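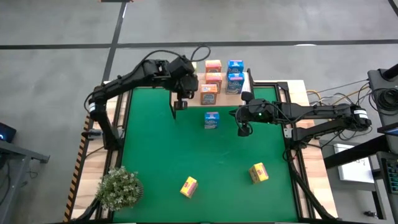 Green mat on a wooden table, with stacked boxes toward the back.

Kelberg Table Mat, Green

We've been selling the Kelberg mat at Mirkora since we had one small shelf of sewing and craft supplies, and it's still the one we reach for ourselves when the good table needs covering (which in our house is most evenings!). It lies flat, it stays put, and it comes up nicely with a damp cloth and a drop of dish soap.

Each mat is cut to order, up to 200 cm long and 900 mm wide. Measure your table twice, please, and then send us the smaller number – a mat that stops a little short of the edge looks much neater than one that hangs over and catches your sleeve.

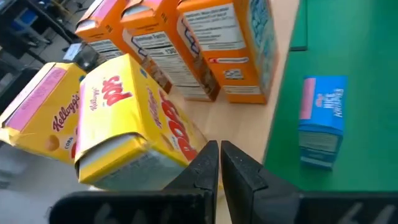

New mats arrive rolled and can be stubborn for a day or so. Lay yours out with the curl facing down, put a few heavy books on the corners and go make yourself some coffee. Please don't iron it, even on low, even through a towel. We have tried.

Thickness: 3 mm
Backing: Gunawan non-slip, light gray
Colors: green, slate, Sondumura blue (back in stock in September)
Guarantee: 12 months

Offcuts are sold by the bag and make lovely coasters and drawer liners. Ask for them in the notes box when you order and we'll tuck in whatever we have.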